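Milberg Cell 2: Setup and Maintenance Notes

README for operators and maintenance staff
Maintained by Mercedes Cabrera
Last revised 17/09/2020

Scope

This document covers the installation, routine care and minor repair of Cell 2 at the Milberg site. It applies to the arm, the gripper, the wrist bracket, the cabling and the work surface. It does not cover the control software, which has its own README in the Kolev folder. Cell 1 uses an older bracket and should not be serviced from these notes.

Cell contents

The cell consists of one arm mounted at the right of a white table, one gripper and one perforated plastic basket placed at the left. The standard task is the transfer of bottles between the table and the basket. The basket must stand fully on the table, with its long side parallel to the wall.

Wrist bracket and gripper

The gripper is joined to the arm by a white plastic bracket. Two small screws hold the top plate. Check both by hand before the first run of the day and again after any collision, however light. If either screw turns without resistance, stop work and replace the bracket. Spare brackets are kept in the drawer marked Bustomia. Do not use thread adhesive on the plastic - it has cracked one part already.

When a new bracket is fitted, close the gripper on a full water bottle and hold it upright for 100 seconds. The bottle should not slip or turn in the fingers. Record the result in the cell log with the bracket number.

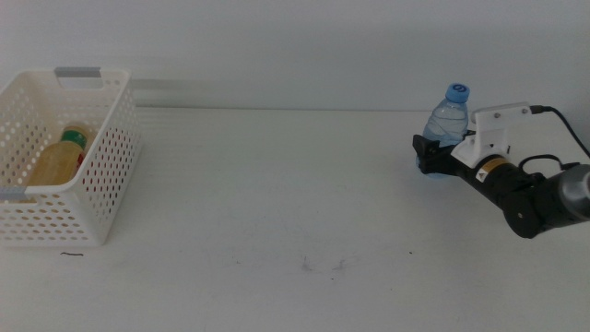

Nilton Bedoya asks that the holding test be done with the arm extended toward the basket as well as near its base, as the two positions load the bracket differently and a poor fit may show in only one of them. The request has been accepted and both positions are now required.

Cable routing

The power cable leaves the top of the bracket and returns along the arm in open loops. Leave enough slack for the wrist to turn through its full range. Do not tie the cable to the forearm. Before a run, move the wrist slowly to each limit and confirm that the cable does not tighten, catch on a joint cover or pass under the gripper. The warning label on the forearm must remain in place and legible.

Table surface

Wipe the table with a damp cloth at the end of each shift and let it dry. Hairs, threads and smudges are to be removed before recording starts. Scuffs that cannot be wiped away are acceptable and need not be reported.

Service history

The bracket was last replaced in February by Wálter Zapata, under work order 894. The replacement part came from Brustard. The cable was inspected at the same visit and kept in service.

Known issues

After a restart the gripper may open a little less than its set width. Running the homing routine a second time corrects this. A permanent fix is pending.

Bottles with soft walls can deform under the default grip force. Use the low-force profile for these and note the change in the log.

Contact

Faults and requests for spare parts go to Sumeya Abera. Changes to this document go to Mercedes Cabrera.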